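客室家具・寝台まわり 安全点検表(コメント付き)

施設:Purkstead 宿泊棟
対象:200号室 ベッド脇ナイトテーブル、ベッド、ヘッドボード、壁際
点検日:2025年12月10日
点検:ジュウィタ・ヌグロホ
立会い:カオ・タン
確認:ウラン・ウイ
判定の書き方:良/要観察/要処置/対象外
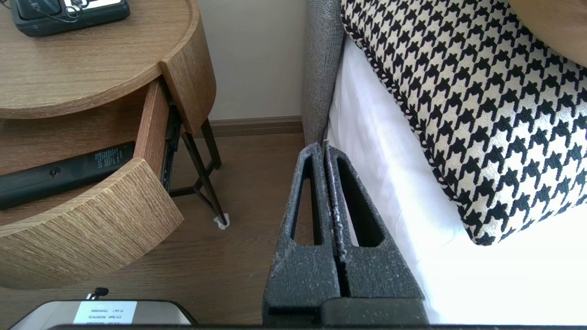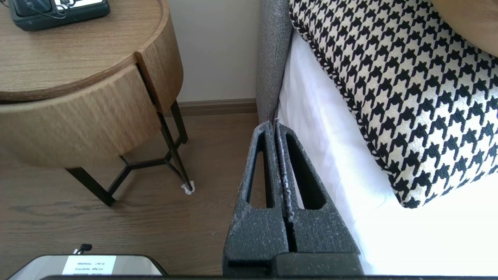 200号室、ベッド脇の丸型ナイトテーブル。1枚目は引き出しを開けたところ、2枚目はヘッドボード側。

A ナイトテーブル本体

A-1 天板のがたつき
判定:良
天板の縁を手前、奥、ベッド側の順に手のひらで押した。浮き、沈みなし。縁が厚く丸めてあるので、手をかけやすい。前回の点検で指摘のあった天板と胴の間のきしみ音は、今回は出なかった。

A-2 天板の縁、表面のささくれ
判定:良
乾いた綿布を縁に沿って一周させ、引っかかりがないことを確認。木目に沿った細い筋は仕上げのもので、傷として数えない。カップの輪じみがうっすら残っているが、安全上の問題はないため清掃担当へ口頭で連絡した。

A-3 本体のぐらつき
判定:要観察
天板を横方向に軽く揺すると、脚がわずかに遅れてついてくる。転倒するような揺れではない。脚と胴の接合ねじを増し締めしたところ、ほぼ収まった。次回も同じ箇所を見ること。
コメント(タン):増し締めは手回しのドライバーで行った。電動は使わないこと。以前に別の部屋でねじ穴をなめている。

A-4 脚の金属フレーム
判定:良
細い棒を斜めに組んだ形なので、交差部の溶接を一か所ずつ指でなぞって確認した。割れ、塗装の浮き、バリなし。交差部にほこりがたまりやすい。掃除機の先が届きにくいため、細いブラシで払う。

A-5 脚先のフェルト
判定:要観察
白いフェルトが付いている。はがれはないが、端が少しめくれてきた脚がある。次の巡回までに貼り替えでよい。貼り替え用は備品棚の上段、Zulerleyの袋に入っている。
コメント(ウイ):貼り替えるときは全部の脚を同時に。1本だけ新しくすると厚みが変わり、A-3のぐらつきと区別がつかなくなる。

A-6 耐荷重表示
判定:要処置
底面に貼ってあるはずの表示ラベルがない。糊の跡だけ残っている。Zulerleyへ再発行を依頼する。届くまでの間、天板に電気ケトルと荷物を重ねて置かないよう、清掃担当に伝えた。

B 引き出し

B-1 開閉
判定:良
全閉から全開まで6回続けて開け閉めした。途中での引っかかりなし。閉まる手前で少し重くなるのは前回と同じ。

B-2 レールの固定
判定:良
黒い金属レール。側板との取り付けねじに緩みなし。レールの穴のふちに指を当てて確認したが、鋭い部分はない。油は差さない。ほこりを呼んで動きがかえって悪くなる。

B-3 抜け止め
判定:良
全開の位置で手前に強めに引いても外れなかった。持ち上げながら引いた場合も同じ。

B-4 前板の縁と指はさみ
判定:要観察
前板が湾曲しているので、閉めるときに前板の端と胴の間に指が入りやすい。大人が普通に使う分には問題ない。小さな子ども連れの予約が入ったときは、フロントから一言添える扱いにしている。
コメント(ヌグロホ):一言添える件、フロントの引継ぎ表に書いてあるが、表の下のほうで見落としやすい。上に移してほしい。
コメント(ウイ):移した。

B-5 開けっ放しの確認
判定:良(運用の確認)
清掃後は全閉で仕上げる。引き出しが開いたままだと、夜間にベッドから降りたときにすねを打つ。2月に別の部屋でこの打撲があり、点検項目に追加したもの。該当の部屋では、照明を消したあとに引き出しを開けてそのままになっていた。

B-6 中の収納物
判定:良
黒いテレビリモコンが引き出しの中にある。200号室の定位置は引き出しの中なので、このままでよい。向きは問わないが、前板に当たらないところに置くこと。斜めに置いて先が前板に当たると、閉めたときに電池ぶたが押されてずれる。

B-7 リモコンの電池
判定:良
電池ぶたを開けて液漏れの有無を確認。漏れ、さびなし。ふたの爪に欠けなし。
コメント(タン):電池は2本とも同じ銘柄にそろえた。片方だけの交換はしない。

C 天板上の機器とコード

C-1 機器の置き位置
判定:良
天板の奥寄りに置く。手前に出ていると、寝たまま手を伸ばしたときに落としやすい。底のすべり止めは効いている。

C-2 コードの状態
判定:良
細い黒いコード。被覆の割れ、つぶれ、べたつきなし。機器側の付け根を軽く曲げても芯線は出ていない。

C-3 コードのたるみ
判定:要観察
天板の上で輪になって余っている。引っかけて機器を落とすおそれがあるので、余りは天板の裏側へ逃がし、面ファスナーのバンドで留める。結束バンドは使わない。切るときにコードを傷つける。
コメント(ヌグロホ):バンドの在庫が切れている。Flustowへ発注する品目に入れた。

C-4 コンセント側
判定:良
プラグの根元までの差し込みを確認。ほこりなし。刃の変色なし。プラグを持って抜き差しし、受け側の緩みもないことを見た。

C-5 脚フレームへのコードの巻き込み
判定:良
コードが脚の交差部に挟まっていないこと。家具を動かして掃除したあとは必ず見直す。

D ベッド、寝具

D-1 ベッドとナイトテーブルの間隔
判定:良
シーツの垂れが引き出しにかからず、引き出しを開けても寝具に当たらない。清掃でベッドを寄せたあとに狭くなりがちなので、床の位置決めの目印に合わせて戻す。

D-2 白いシーツの裾
判定:良
床に引きずっていない。裾を踏んで足を取られる高さではない。マットレス下への折り込みも緩んでいなかった。

D-3 マットレスのずれ
判定:良
足元側から両手で押しても動かない。すべり止めシートは敷いてある。

D-4 ベッドフレームのねじ
判定:要観察
ヘッドボードとの接合部で緩みを見つけ、締めた。手で回る程度の緩みで、外れかけてはいなかった。同じ型のベッドは9部屋にあるので、順に同じ箇所を見る。担当はイルファン・ルビス。
コメント(ルビス):了解。廊下の奥の部屋から始める。空室のときに入るので、順番は部屋番号どおりにならない。

D-5 千鳥格子のクッション
判定:良
白黒の角形。縁のねじりコードにほつれがないか、角を重点的に確認した。ほつれなし。ファスナーの引き手は内側に隠れており、寝ていて当たる位置にはない。
置き方はヘッドボードに立てかける。ナイトテーブルの天板には置かない。就寝時に床へ下ろす客が多く、夜中に踏んで転ぶ心配があるため、室内案内に「クッションは椅子の上へ」の一文を加えてある。
コメント(ウイ):案内の字が小さいという声があった。次の刷り直しで直す。

D-6 防炎表示(寝具)
判定:対象外
寝具は別の点検表で扱う。記入済みの写しは事務室の棚、Akpaluの背表紙のファイル。

E ヘッドボード、壁、床際

E-1 ヘッドボードの張り地
判定:良
灰色の織り地。破れ、針金や釘の突き出しなし。手の甲で全面をなでて確認した。手のひらより手の甲のほうが小さな突起に気づきやすい。

E-2 ヘッドボードの傾き
判定:良
上端をつかんで前後に揺らした。D-4のねじを締めたあとは動きなし。締める前はわずかに音がした。

E-3 壁との当たり
判定:良
壁面にこすれなし。ヘッドボードと壁の間に物が落ちていないか、懐中電灯で照らして確認。落とし物はヘアピンのみで、拾得物の袋に入れた。

E-4 幅木
判定:良
木の幅木。浮き、釘の頭の出なし。ナイトテーブルの裏側は掃除機の当て傷がつきやすいが、安全上の支障はない。

E-5 床
判定:良
脚の下のへこみ、板の浮きなし。ベッドから降りて最初に足を置くあたりを素足で踏んで確かめた。

E-6 夜間の動線
判定:要観察
照明を消し、ベッドからドアまで歩いた。丸い天板は角がなく、腰が触れても痛くはない。脚の下側が外に張り出しているので、つま先は当たりやすい。足元灯の位置を今より少し低くできないか、リザル・オスマンに相談中。
コメント(オスマン):下げること自体はできる。ただしベッドの陰に入ると意味がないので、夜に一度現場を見てから決めたい。

処置の一覧

要処置
A-6 耐荷重ラベルの再発行依頼。担当:ヌグロホ。Zulerley宛て。

要観察
A-3 本体のぐらつき。次回再確認。
A-5 フェルト貼り替え。担当:タン。
B-4 子ども連れへの声かけ。引継ぎ表は修正済み。
C-3 コードの余りの固定。バンドが届きしだい。担当:タン。
D-4 接合ねじ。同型ベッドの部屋を順に確認。担当:ルビス。
E-6 足元灯の高さ。担当:オスマン。

記入についての注意

判定欄を空白のまま出さない。見ていない項目は「未実施」と書き、理由も添える。
増し締めをした箇所は、判定が「良」に戻っても一度は「要観察」で残す。
判定を後から変える場合は、前の判定を二重線で消し、横に署名する。修正液は使わない。
家具を動かしたときは、D-1の間隔とC-5のコードをもう一度見る。

使用の可否:当日から使用可。ただし天板への荷物の重ね置きは、A-6のラベルが付くまで控える。

確認者署名:ウラン・ウイ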